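Stand: 20. März 2018

# Sortieren und Bereitstellen von Kleinteilen

Skript zur Lehrveranstaltung *Arbeitsplatzgestaltung in der Einzel- und Kleinserienmontage*, Abschnitt 4

## 4.1 Einordnung

Abschnitt 3 behandelte die Lagerung von Kleinteilen bis zur Entnahme aus dem Regal. Im Folgenden geht es um den Weg vom gemischten Gebinde zum sortenreinen Behälter am Arbeitsplatz. Vorausgesetzt werden die Begriffe Greifraum, Griffweite und Behälterreihe. Wer sie nicht sicher beherrscht, liest zuerst 3.2 nach.

Unter *Sortieren* wird hier das Trennen einer Teilemenge nach genau einem Merkmal verstanden. Das Trennen nach mehreren Merkmalen ist eine Folge einzelner Sortierschritte und wird auch so geplant. *Bereitstellen* bezeichnet das Ablegen der getrennten Teile an einem festgelegten Ort in festgelegter Menge.

## 4.2 Sortiermerkmale

Als Merkmale kommen in der Praxis vor allem Farbe, Größe, Form und Kennzeichnung in Frage. Für die Auswahl gelten folgende Regeln:

- Das Merkmal muss aus der Arbeitshaltung heraus erkennbar sein, ohne dass das Teil gedreht wird.
- Zwei Ausprägungen dürfen unter der vorhandenen Beleuchtung nicht verwechselbar sein. Rot und Orange sind ein bekannter Problemfall, Gelb und Hellgrün ein zweiter.
- Wird nach Farbe sortiert, ist für Personen mit Farbfehlsichtigkeit ein zweites Merkmal vorzusehen, in der Regel die Position des Behälters oder ein Formsymbol.

Das Unternehmen Urkness kennzeichnet seine Distanzklötze nach Länge farbig und prägt zusätzlich eine Ziffer ein. Die Ziffer ist beim flach liegenden Teil nur auf einer Seite lesbar. Für das Sortieren zählt deshalb allein die Farbe, für die Endkontrolle die Ziffer.

## 4.3 Zuordnung von Teil und Behälter

Es werden drei Arten der Zuordnung unterschieden.

**Gleichfarbige Zuordnung.** Behälter und Teil haben dieselbe Farbe. Die Einarbeitung ist kurz. Nachteilig ist der geringe Kontrast: Ein gelber Klotz hebt sich von einem gelben Boden schlecht ab, der Füllstand wird leicht falsch eingeschätzt.

**Benachbarte Zuordnung.** Der Behälter hat eine ähnliche, aber nicht dieselbe Farbe. Diese Form entsteht meist durch das Behältersortiment des Lieferanten. Sie ist zulässig, wenn der Farbton des Teils an keinem anderen Behälter des Platzes vorkommt.

**Neutrale Zuordnung.** Der Behälter ist farblos. Die Sorte ergibt sich aus dem Inhalt, aus einem Schild oder aus der Position. Ein leerer farbloser Behälter ohne Schild trägt keine Information. Er darf daher bei Schichtbeginn nicht unbeschriftet auf dem Tisch stehen, sofern kein Musterteil eingelegt ist.
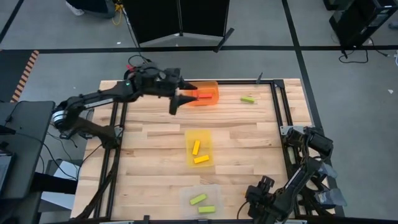 Die Behälterreihe wird im Regelfall quer zur Blickrichtung angelegt, sodass alle Behälter die gleiche Griffweite haben. Bei schmalen Tischen oder bei Zugriff von zwei gegenüberliegenden Seiten ist die Längsanordnung vorzuziehen. Auf der hellen Holzplatte stehen der orangefarbene, der gelbe und der farblose Behälter hintereinander in der Tischmitte, der orangefarbene nahe der hinteren Kante und der farblose vorn. Alle drei Zuordnungsarten aus diesem Abschnitt kommen vor: Rot in Orange ist benachbart, Gelb in Gelb gleichfarbig, Grün im farblosen Behälter neutral. Der grüne Klotz rechts neben dem orangefarbenen Behälter liegt direkt auf der Platte und zählt im Sinne von 4.5 als offenes Teil. Seine Zielposition ist der vordere Behälter, der kürzeste Abstand besteht jedoch zum hinteren. Genau diese Lage begünstigt Fehlablagen und ist bei der Planung des Aufgabeorts zu vermeiden.

## 4.4 Behälter und Unterlage

Durchscheinende Behälter erlauben die Füllstandskontrolle von der Seite. Sie verändern allerdings den Farbeindruck des Inhalts. Die Prüfung auf Sortenreinheit erfolgt deshalb immer von oben.

Für die Übung wird ein Tisch der Baureihe Cloltar mit einer Arbeitshöhe von 800 mm verwendet. Bei stehender Tätigkeit ist diese Höhe für die meisten Personen zu gering. Sie wurde gewählt, damit auch im Sitzen gearbeitet werden kann.

Anforderungen an die Unterlage:

1. matt, um Reflexe zu vermeiden
2. einfarbig oder mit schwacher Maserung
3. in keiner der zu sortierenden Farben
4. rutschhemmend gegenüber dem Behälterboden

Holz erfüllt die Punkte 1 bis 3 meist ausreichend. Punkt 4 ist im Einzelfall zu prüfen.

## 4.5 Teilezustände

Für die Auswertung wird jedem Teil zu jedem Zeitpunkt genau ein Zustand zugewiesen:

| Kürzel | Zustand | Bedingung |
|---|---|---|
| O | offen | liegt auf der Unterlage |
| G | gegriffen | ohne Kontakt zu Unterlage und Behälter |
| R | richtig abgelegt | im zugeordneten Behälter |
| F | falsch abgelegt | in einem anderen Behälter |

Ein Teil, das auf dem Behälterrand aufliegt, gilt als offen. Die Ausrichtung im Behälter bleibt unberücksichtigt. Schräg oder quer liegende Klötze sind gleichwertig, solange keine Weiterverarbeitung in fester Lage folgt.

Der Fehleranteil ist definiert als

*f = F / (R + F)*

Offene Teile gehen nicht ein. Sie werden als Restmenge gesondert ausgewiesen.

**Rechenbeispiel.** Im Versuch Emum wurden 1.654 Teile abgelegt, davon 42 falsch. Daraus folgt f = 42 / 1.654 = 0,0254, also 2,54 %. Die Restmenge war null.

## 4.6 Aufgaben

1. Skizzieren Sie für vier Teilesorten je eine Längs- und eine Queranordnung. Tragen Sie den Aufgabeort und die Griffwege ein.
2. Ein Lieferant bietet nur farblose Behälter an. Beschreiben Sie eine Kennzeichnung, die auch bei leerem Behälter eindeutig bleibt.
3. Begründen Sie, weshalb offene Teile nicht in den Fehleranteil eingehen, und nennen Sie einen Fall, in dem diese Festlegung zu einer falschen Bewertung führt.
4. Wenden Sie die Zustandstabelle auf die Behälterreihe in 4.3 an.

Die Lösungen sind bis zum ersten Termin im April abzugeben. Skizzen von Hand sind zulässig, Maße in Millimetern.

Abdelaziz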